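Log the decision, not just the motion

Most robot control software I have worked with can tell you where every joint was at any moment. Very little of it can tell you why the arm went there. I think that is the wrong way around, and I think it costs teams more time than bad hardware does.

Take computer disassembly, the job I spend my days on at Gonness. The perception node finds a part and gives it a score. The planner picks a grasp. The controller runs it. When a pick fails, we get a joint trace at full rate and one line that says "grasp aborted." Last August we had 58 aborted picks in one run. Philomena Doherty and I spent 3 afternoons replaying traces before we found the cause. The planner had been throwing out good approaches because an old collision model of the drive cage was still loaded.
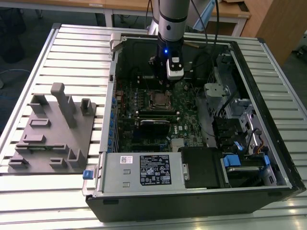 Arm over an open Dell tower, with the fixture plate at left.

A PC case is a hard place for a planner. There are walls on the sides, cables where the model has none, and metal brackets that confuse depth data. Out of 80 candidate grasps, most will be rejected for good reasons. I want those reasons written down: which check failed, against which object, and by how much. That is a small record. It takes less disk than a second of camera data.

Cathal Brennan, who maintains our planner, disagrees. His view is that the planner should stay small and fast, and that anyone who needs the reasons can rerun it offline. He has a point about speed. But a rerun only helps if you saved the exact inputs, and in my experience people save them after the first bad week.

We put a reject log into Irno, our in-house planning tool, this spring. It has 13 reason codes, and two of them are badly named. It slowed planning a little - I would still turn it on by default. The next thing I want is the same record from perception, starting with the parts it saw and decided to ignore.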